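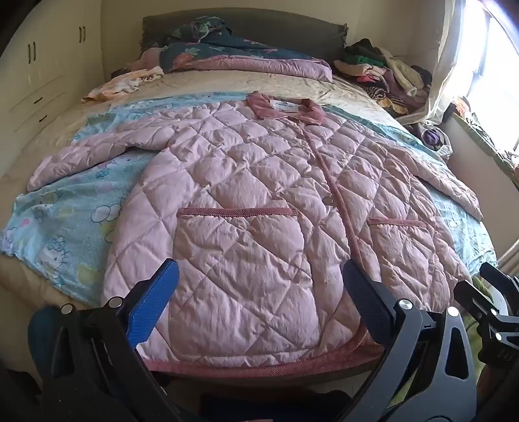 How many demos do you need before a robot can fold something on its own? More than you want to do in a week, and the number matters less than how alike they are.

Ok quick one tonight, I have to be up early. 29/05/2024 and I'm at 328 good demos for the folding set. Target is 500. Everything by hand with the grippers, no teleop. I did try teleop back in March, with the Kornon arm and the leader handles, and it was slow. Painfully slow. One sleeve took me longer than a whole garment does now. Also my wrists hurt. So, hand-held it is.

Things I changed this week:

Grab at the hem first, then the sleeves. I used to start wherever, and the policy learned "wherever" too. Makes sense in hindsight.

Pausing before the close. Half a beat. The Irnau logger drops the gripper width if you snap shut too fast, and then the whole take is junk. Lost 21 takes to that on Monday. Twenty one!! Not happy.

Quilted stuff is its own problem. The padding squishes, so the jaws close further than you expect and you think you have both layers when you only have the top one. Now I push down a bit into the mattress before closing. Patch pockets are worse, the tip likes to slide into the opening and then you are folding a pocket instead of a jacket -- I threw those out at first, now I keep the ones where I back out cleanly. Recovery is worth having in the set, I think. Will know more after the next training run.

Printed sheets underneath: keeping them. Someone on the Sumgate forum said to use a plain backgruond for everything. Tried it. Worked great on plain backgrounds and nowhere else.

Total takes so far incl. the bad ones is 1,819, so yes my hit rate is awful. A lot of that was the first month when I kept letting go too early. Getting better tho.

Next is kids' sizes and anything with a zipper. Then I want to run the Ilie checkpoint again on the new data, same seed, see if the second sleeve finally goes where its supposed to. Will post the numbers when I have them, prob this weekend.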